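Drollis Parallel Reader – Four-Column Edition

Home > Study Editions > Parallel and Interlinear > Four-Column

Landarex Press
Hardcover, sewn binding, two ribbon markers
Volume in print: Psalms, Proverbs, Ecclesiastes, Job
Edited by Shigeru Furukawa
Hebrew text prepared by Noboru Hamada
Revised printing, July 2023

Overview

The Four-Column Edition sets the Hebrew text of the wisdom books beside three English renderings, line by line, across each two-page opening. The Hebrew is on the outer left. Next to it is a word-for-word gloss in English, kept in the Hebrew word order as far as a reader can follow it. The two columns on the right-hand page are running translations: one close and formal, one in ordinary modern English.

All three English columns were made for this series. We did not license an existing church translation, and the two running translations were done by different people who did not see each other's drafts until the end. Where they disagree, the disagreement is left standing and marked with a small open circle in the margin. Psalm 2 and most of Job 19 have a lot of these circles. Proverbs has long stretches with none.

The edition is meant for readers who have some Hebrew, or used to, and for readers with none who want to see where English versions part ways. It is not a devotional edition. There are no reading plans, prayers or application notes.

What is on the page

Verse numbers follow the Hebrew. In the Psalms this often puts the numbering one verse ahead of most English Bibles, as the headings are counted. The English number is given in small type beside the Hebrew one wherever the two differ.

Notes run across the foot of both pages in a single block. They are limited to three kinds: variant readings from the ancient versions, words whose meaning is uncertain, and places where the editor has followed a corrected text. Grammar notes are kept in a section at the back. The first printing mixed them in with the rest, and on some pages of Job the notes took up more room than the text.

The divine name is printed in Hebrew letters in the first column and as four capital consonants in the gloss. The formal translation uses "the LORD." The modern one uses "Yahweh."

Poetry is divided by sense lines. These follow the accents in the Hebrew in nearly all cases, and the exceptions are listed in the appendix.

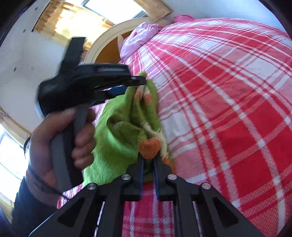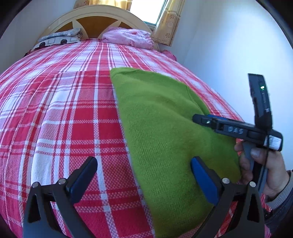
Bed with an arched headboard

Size, paper and type

The book is wide for its height, and an opening needs a fair amount of room. It lies flat from the first psalm onward once the spine has been worked in. To do this, open a few pages at a time from the front and back in turn, and press lightly along the gutter.

Hebrew type is 14 point with full vowels and accents. The gloss is 9 point and the running translations are 10 point. Notes are 8 point, and readers who find small print tiring should look at the sample pages before ordering. Paper is an uncoated cream stock, heavier than the usual Bible paper. Pencil and ballpoint do not show through. Most highlighters do.

The outer margin is 21 mm wide and blank apart from the circles.

Changes in the revised printing

– 214 corrections to the gloss column, most of them to prepositions and verb forms
– Grammar notes moved to the back
– Psalm 68 reset, with the missing accents restored in verses 14 to 17
– New introduction to Job, replacing the one from the first printing
– List of one-time words expanded and cross-referenced to the notes

Page numbers have changed from Job onward. Study groups with copies of both printings should cite by chapter and verse. Owners of the first printing can download the corrections as a single file from the Support page. The new introduction is included in that file.

Companion items

Shimada Slipcase. Cloth over board, dark gray. Fits this volume only. The forthcoming Prophets volume will have its own.

Braltum Study Notebook. Ruled in four columns to match the page layout, with the first column ruled for writing right to left. Sold singly or in packs of 5.

Common questions

Is there a Greek column?
No. Readings from the Septuagint are given in the notes where they differ in a way that affects the sense. A Greek column was tried in early layouts and left the English too narrow to read.

Can I buy the modern translation by itself?
Not at present.

Does the gloss replace a lexicon?
No. It gives one English word or phrase for each Hebrew word in its setting. The list of one-time words at the back gives wider ranges, but only for the words on that list.

When is the next volume due?
Isaiah and the Twelve are in proof. Orders open in October.

Ordering

Single copies ship in a padded carton. Orders of 10 or more copies to one address are billed at the classroom rate, which is applied at checkout. Copies with binding faults are replaced – please send the page number and a short note on the fault through the Support page before returning the book.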